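Climbridge Playbill Listings

Cast and production records for small professional theaters, typed up from printed programs.
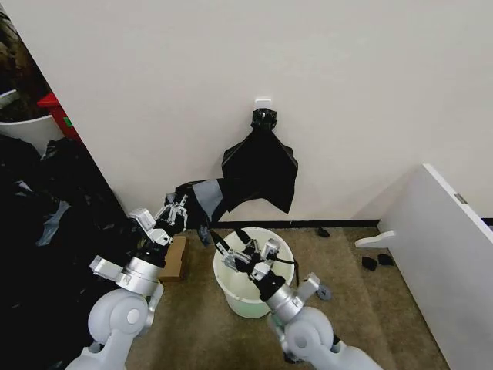 The set covers 313 productions staged by four companies: Purnano, Pinto, Durell and the Climbridge Repertory. Each production has one row in productions.txt and as many rows as it needs in credits.txt. The two files are joined on the production number in the first column.

Release date: 06/07/1999

What is in the files

productions.txt has 9 columns: production number, company, title, playwright, first preview, opening night, closing night, theater, and notes. Previews are blank for Durell before its move to the larger house, as the company did not hold public previews there. Closing night is the last performance given. If a run was extended, the original closing date goes in the notes.

credits.txt has 11 columns. The first six are production number, name as printed, name as indexed, role or job, type (cast, understudy, creative, crew), and order in the program. The rest deal with replacements: start date, end date, name of the person replaced, source, and notes. Leave those empty for anyone who stayed with the show for the whole run.

There are just over 4000 credit rows.

Sources

Printed programs were used wherever a copy could be found. Inserts and slips ("at this performance the role of...") were entered as replacements only when they carried a date. Undated slips are listed in slips.txt and are not tied to any performance.

Season brochures were used for titles and dates when no program survived. They were printed months ahead and are often wrong about casting, so no cast names were taken from them.

Names

The "as printed" column keeps the program's spelling, mistakes included. The "as indexed" column uses one form per person across the whole set. Actors who changed their professional name are indexed under the later one. Two people with the same name get a number in parentheses after it.

Known problems

Purnano's fall seasons often opened in September with a revival from the spring. These are entered as new productions if the cast changed by more than half, and as extensions if it did not. Some close calls could have gone either way.

Pinto did not credit stage managers in its early programs.

Musical numbers are not included. Neither are readings, benefits or one-night events.

Format

Plain text, tab separated, one record per line. Dates are month/day/year. A question mark after a date means the program gave only the month and the day was taken from a newspaper listing.

Corrections

Send the production number, the column, and what the program says. A photocopy of the page helps. Fixes go into the next release and are listed in changes.txt.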